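### 4.2 Sorting chopsticks into a holder

Claims that household robots are close to ready tend to rest on large, forgiving objects. A mug has a handle and a bowl has a rim, and a gripper can miss by a finger's width and still come away with something. We picked chopsticks for the opposite reason. They are thin, they roll, and a full set on a kitchen table is rarely lying in neat rows. Any child who helps clear up after dinner can put them away, so the chore makes a fair test of what a two-finger hand can do in a home.

The Trulldale task list counts a trial as a success when every stick ends up in the holder with no help from a person. We kept that rule, although it hides a good deal. A stick that is dropped, chased across the cloth and picked up again scores the same as one lifted cleanly. Metal chopsticks are treated as equal to wooden ones, and we doubt they should be.

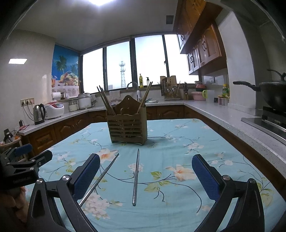
Our baseline policy, Wemon, was trained on 404 demonstrations of this one chore. That is a lot of practice for something a person learns in an afternoon. Its most common failure came at the pick. The fingers closed on the right spot but at the wrong angle to the stick, and the stick turned in the pads as it was raised. The second most common was at the holder, where a stick that had turned even slightly caught on the rim.

We also tried Dinu, which plans the grasp and the drop together. It did better with wood and no better with steel. We tested each policy on 6 layouts and repeated each layout 4 times, too few runs to support the kind of ranking that often appears in summary tables. We give no ranking.

**Figure 3.** The chopstick chore on a kitchen table. A wooden holder stands on a flowered tablecloth, already filled with wooden chopsticks, with two metal ones still on the cloth.
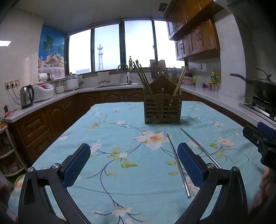 ### 4.3 Mixed utensils

A drawer at home holds more than one kind of thing. In the harder version of the task, wooden and metal chopsticks share the table with a long spoon, and the policy has to decide what to take first as well as how to take it.
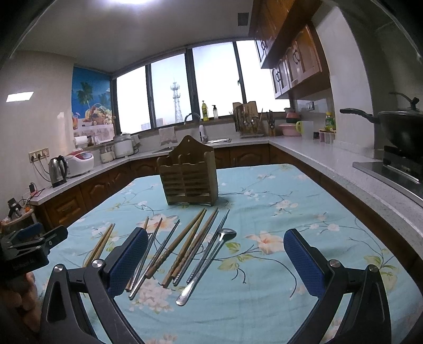

Neither policy handled this well. Wemon often reached for a stick that lay close beside another and closed on both - a person would slide one aside first, and no such move appears in its training data. Dinu waited longer between picks but made the same mistake. Adding the Clornero data, collected in 6 other kitchens, helped with new tablecloths and did almost nothing for crowded picks.

We would not call this chore solved, even in the simple version. A helper that needs someone standing by to free a stuck chopstick has saved that person no work.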